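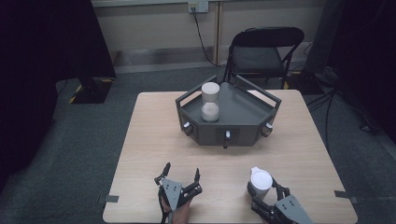

Gray tray on the table, July.

Picking up the cable news transcript work where I left off. The overnight run finished at 6:40 a.m. and gave me 3,916 segments, which is a lot more than I wanted, so the first hour went to throwing things out. Ad breaks, weather, the same promo for the Celstead debate over and over (I can recite it now!). The splitter still treats a host's "stay with us" as a new speaker. Fixed it with an ugly rule and left a note in the script.

After cleanup I'm at 949 segments where a pundit is talking about a candidate's own words, so quote plus reaction. Tomomi Kobori went through the first batch with me over lunch and we disagreed more than I expected. She marks "he sounded rattled" as a comment on tone, I had it as a comment on character. We went back and forth for ages and ended up keeping both labels — the coding sheet gets another column, sorry everyone.

Sarcasm is still a mess. One panelist on the Zilent evening show says "brilliant move, just brilliant" about a tax speech and the tagger scores it as praise every single time. I tried giving it the two sentences before and that helped on some and wrecked others. Leaving it alone until Shiela Ambrosio is back, she wrote that part and I don't want to break it worse.

Also pulled 357 clips where the host cuts the guest off mid-answer. Didn't plan to look at those but they're kind of great, and the Tomić interview alone could keep somebody busy for a week.

To do: rerun with the new column, check the time stamps on the Asteo feed (they drift after the top of the hour), ask Shiela whether the 4,000 segment cap is hers or came with the software. Backup is on the second drive, folder named "panel_b".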